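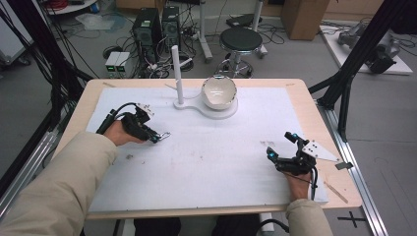
Condori asked after last month's notes whether the surface under a molded part matters at all, given that the part will end up on a kitchen shelf or a bathroom counter. It matters during handling checks. A hard tabletop reports every small rock of the base as noise and hides the ones that are too slow to hear. Foam board does the opposite, and it keeps a record of what has been set down on it.

September
By Marisol Rivadeneyra

The question came up again at the Skeltitgate open afternoon, which ran from one until six. Visitors were taken through in groups of seven. The route started at the goods entrance, passed the molding room, and ended at the tables, where the finished shapes are set out.

The molding room was running one machine. The guide quoted a shot weight of 426 grams for the part in production, a shallow tray with a rolled edge. Trays came off onto a rack and were left to cool before trimming. Trimming is done by hand with a curved knife. Flash was light on the trays we were passed, except at one corner, where the guide said the mold insert is due for rework. Scrap is ground and sold on. None goes back into white parts, on account of specks.

At the tables the interest was in two-part bases. The shape is a rounded figure-eight, white, with a tall cylindrical post on one lobe and a round bowl on the other. The bowl has a glossy interior that reads as a slightly warmer white, closer to beige. The working surface is a large white foam board laid over a light wooden table.

A figure-eight base has a waist, and the waist is the weak point. If the two lobes cool at different rates, the plate twists along its length and will rock on a diagonal. Skeltitgate checks for this by resting each plate on a flat granite block and sliding a feeler gauge under the rim at 6 positions. The limit on the sheet was 0.4 mm at any position. Plates over the limit are clamped in a wooden form overnight and measured again. I asked what share of plates need the form and was told the records are kept per batch and were in the office.

The post raises a separate question. A tall cylinder on one lobe moves the center of mass away from the waist, and the bowl only balances it if the walls are of suitable thickness. Pavik, the older line, dealt with this by adding a ring of ballast under the post. Nevero drops the ballast and widens the lobe. In the samples we handled, Nevero was the easier to lift and the easier to knock. I would keep the ballast.

The foam board deserves a note, as several visitors asked about it. It is bought in sheets with a long side of 1000 mm and trimmed to fit the table. It marks easily. The one in use had faint smudges, a few small dark specks, and a cluster of gray marks toward the middle right. Boards are replaced when the marks become hard to tell from marks on a part. For white parts I would replace them sooner, or change to a mid-gray board, against which both the rim of the base and any specks in it would be easier to read.

Lighting over the tables was even. Floor positions are marked with black tape.

The afternoon closed with a price list and coffee in the front office. Small orders are accepted from 6 pieces. Lead time for white is shorter than for colors, and the glossy interior finish is quoted separately. The next open afternoon will include the granite block measurements, with the batch records brought down from the office.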